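# Trillance Desk 6

Trillance Desk is a shared inbox and ticket routing system for customer service teams that handle email, chat, web forms and phone callbacks. Version 6 is the current release. It is sold by Dusov as a yearly license and runs in any current browser, with no client to install.

## Routing

Each incoming message becomes a ticket and passes through a rule set. Rules are read from top to bottom, and the first match assigns the queue. A rule can test the sender, the subject line, the language of the message, the order status or any custom field. Tickets that match no rule go to the default queue, where they stay until an agent or a supervisor moves them.

Up to 1,000 rules can be active per account. Inactive rules are stored separately and do not count toward this limit. Changes take effect on the next incoming message; tickets already in a queue are left where they are unless the supervisor selects **Reapply rules**.

Agents can be given skills, such as a language or a product line. A queue with a skill requirement offers its tickets only to agents who hold that skill. If none are signed in, the ticket waits for the overflow period set on the queue and is then offered to all agents.
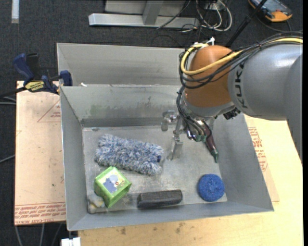 Replies from a customer return to the agent who last answered, provided that agent is signed in. Otherwise the ticket goes back to its queue with its original time stamp, so the customer does not lose a place in line.

## Response targets

A target is set per queue, in working hours or clock hours. Working hours follow the calendar of the assigned office, including public holidays entered by the administrator. The timer stops when a ticket is set to *Waiting on customer* and resumes on the next reply. Two warnings can be set for each target — one to the agent, one to the supervisor.

## Connections

| Item | Included | Add-on |
|---|---|---|
| Email mailboxes | 8 | Yes |
| Chat widgets | 2 | Yes |
| Web forms | No limit | — |
| Hourani order lookup | Yes | — |
| Conholm phone bridge | No | Yes |

The Hourani lookup shows order number, shipping status and return status beside the ticket. It is read-only. Refunds and address changes must still be made in Hourani itself.

The Conholm bridge creates a ticket for each missed call and attaches the voicemail as an audio file. Transcripts are not supported in this release.

## Data and export

Tickets are kept for the length of the license. Closed tickets can be exported as CSV or JSON, by queue or by date range. Attachments are exported in a separate archive. Deleted tickets remain in the trash for 8 days and cannot be restored after that.

## Upgrading from version 5

Rules, queues and saved replies carry over. Custom reports do not, and have to be rebuilt in the new report editor. Accounts still on version 5 will be moved during August. Administrators who want an earlier slot can request one under **Account > Upgrade**.

Page last revised Tue 12 July.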